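Post-Fault Inspection Checklist: Two-Arm Desktop Teardown Cell
Flelham Workshop, Cell 2
Date of inspection: 21 Sep 2023
Reason for inspection: protective stop during memory card placement, left arm. Restart held until all items are closed.

What was reported
The left arm stopped with a force limit alarm while pressing a card into a slot. The operator cleared the alarm and the arm moved down again before it was told to. No one was hurt. The card was scrapped. The controller log shows the same alarm code 20 times since the last service, almost all of them on the same program step.

Section A — Before anyone reaches in

A1. Both arms in hold, speed set to manual. OK
A2. Emergency stop on the operator side tested, both arms drop out. OK
A3. Emergency stop on the desk side tested. FAIL on first press, OK on second. Button block to be replaced.
A4. Computer case on its side, open side up, power cord removed. OK
A5. Hands off the table before either arm is enabled. See comment.
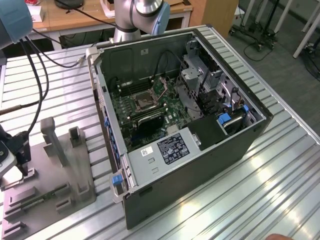 Insaurralde: A5 needs to be stricter than it reads. People rest a hand on the table edge while they wait, and with the stop button acting up I would not call that safe. Can we mark a line on the floor and write the line into the step?

Reply from inspection: agreed. Floor line to be taped before restart. A5 stays open until then.

Section B — Arms, grippers and cables

B1. Gripper fingers tight, no cracks. OK, both arms.
B2. Finger pads worn evenly. Left arm pads worn on one side. Replace as a pair.
B3. Cable loops clear of the wrist through full travel. Left arm FAIL. The loop catches when the wrist turns past its usual range. Add a tie and run the full travel again.
B4. No cable lying across the open case at any point in the program. OK
B5. Right arm can enter and leave the case without touching the drive cage. OK at manual speed. Not yet checked at full speed.
B6. Collision zone between the two arms loaded in the controller. FAIL. The zone file was the old one from the Drendwood cell, which has a wider table. Correct file loaded and checked against the drawing.

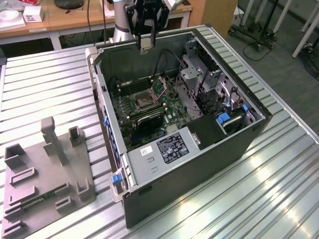

Item B5: gripper inside the open case, CPU socket empty.

Section C — Fixture and parts

C1. Fixture plate seated and pinned. Pin on the near side was loose. Tightened.
C2. Card sits flat in its slot and lifts out without dragging. Drags slightly at one end. Slot to be cleaned up with a file, or the plate reprinted by Fladuvwood if that does not fix it.
C3. Socket frame position known before the arm goes in. The program assumes the frame is closed. It does not check. If the frame is up, the approach path is too low. Path raised, check step requested.
C4. Blue latches on the case in the position given in the work sheet. OK 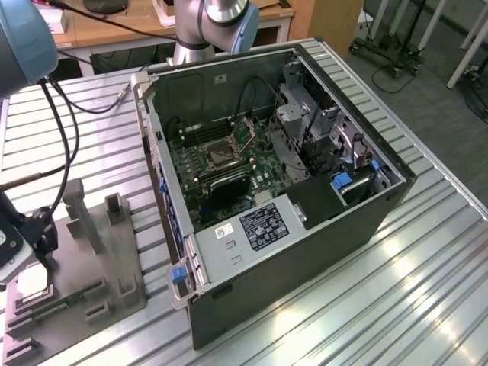 C5. Case pushed against the stops. The table stops hold the case on one side only, so it can turn a little when the arm presses down. We think this is the main cause of the alarms. A second stop has been ordered under job 1881.
C6. Force limit for card placement. Found at 44 newtons, work sheet gives a lower value. Set back to the sheet and password changed.

Section D — Restart

D1. Alarm reset no longer resumes motion without a separate start press. Changed and tested five times, OK.
D2. Loose cables near the cart picked up off the floor. Open
D3. Full program run at manual speed, no part in the gripper. Open
D4. Full program run at manual speed with a scrap card. Open

Status: NOT released. Open items are A3, A5, B2, B3, B5, C2, C3 (check step), C5, D2, D3 and D4. Next inspection in October, or sooner if the second stop arrives — call the shop office before fitting it.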